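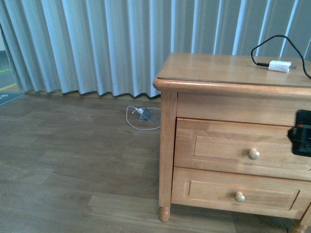 Two drawers, one charger, and the charger is on top. Every time.

I have a theory that you can tell how a household is doing by the tops of its nightstands, and I've been defending it at dinner for most of June, mainly against my friend Ismael Guerra, who thinks a nightstand is a shelf with ambitions. Ismael keeps everything out. Glasses, receipts, three lip balms, a mug or two. If he can't see it, he says, he doesn't own it. I used to find this charming and then I spent a week in his guest room in Pristport and had to move a bicycle pump to set down my water.

So let me make the case for the bare top. I don't mean bare like a hotel, where there's a phone and a card about towels. I mean a lamp if you need one, a book if you're really reading it, and that's it. A honey-colored wood top with a bit of shine on it is a nice thing to wake up to! You paid for that wood. Or your aunt did, and you got it when she moved to the smaller place (which is how I got mine, along with a drawer liner that smells of lavender no matter what I do).

The trouble is the charger. I've cleared off a lot of nightstands, mine and other people's, and the charger is always the last thing standing. It's small, it's white, it lies there on its side with its black cable looping up in the air like it has somewhere to be. You can't throw it out. You can't really put it in a drawer, or you can, but then at 11:30 at night you're half asleep and digging around for it, and by the next evening it's back on top. I've lost this fight for years.

I tried buying my way out of it. There was a cable clip from Sunemik that stuck to the back edge of the wood and took a little of the finish with it when I gave up. There was a lidded box, a Mavromatis, very handsome, 23 dollars, and what happened was I had a handsome box on my nightstand with a charger sitting on the lid. I looked at one of those Nendside tables with the outlet built in and they wanted 500 for it, so no.

My neighbor Sérgio Henriques told me to drill a hole in the back of the top drawer and run the cable through. He offered to come over with the drill. Sérgio is handy and I'm sure he'd do it beautifully, but I can't bring myself to put a hole in a piece of furniture with turned feet. Somebody stood at a lathe for those feet. Those little round knobs, too. It feels rude.

Here's where I've landed, and Ismael is going to be unbearable about it. The top drawer is for the charger during the day. I coil it, I shut the drawer, I make the bed, and the whole thing takes 20 seconds. At night it comes out and it's allowed to be out. The bottom drawer is for everything I'd be embarrassed to have Ismael see, which is mostly lip balm.

And some mornings I don't do it. I walk past the thing at eight with my coffee and there it is, cord in the air, and the curtain behind it is hanging in nice straight folds and making it look worse — and I keep walking.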